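README -- Buvetbridge live sets

I've been taping house shows since June, and this folder holds what I'm happy to share. There are 18 sets and 143 tracks, mostly solo acoustic. Gitau Athumani plays on 3 of the sets (start with the Sirnberg one, it's gorgeous!).
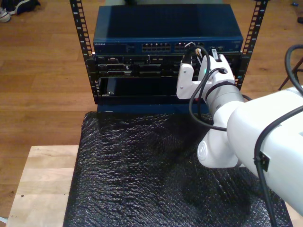
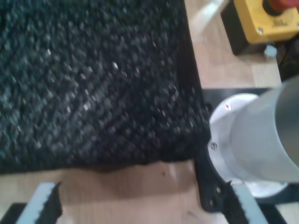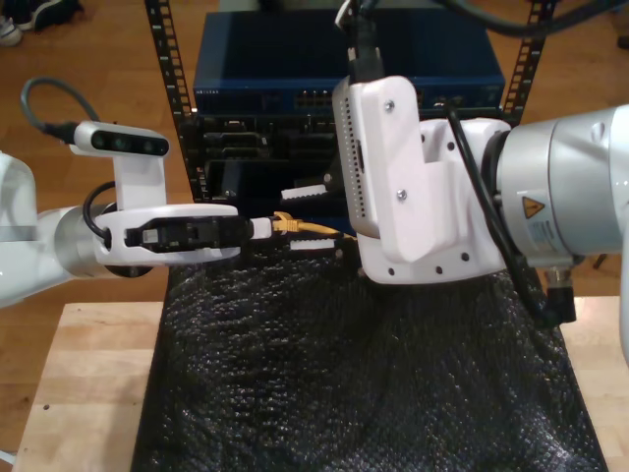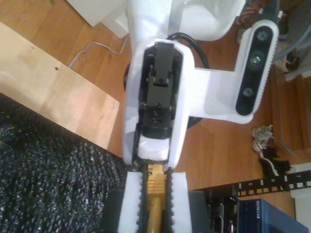
First and third pictures: network cables at the rack.

Files are FLAC, one folder per set, named by room and performer. tracks.csv has titles, keys and who wrote what -- covers are marked with a c. Jae-hoon Kwak mixed everything except the Furkow sets, which are straight off the desk and a bit loud.

Known problems: 2 tracks from Luo have a hum I couldn't get out. Please ask before you put anything on a compilation, and send fixes to the titles whenever you spot one.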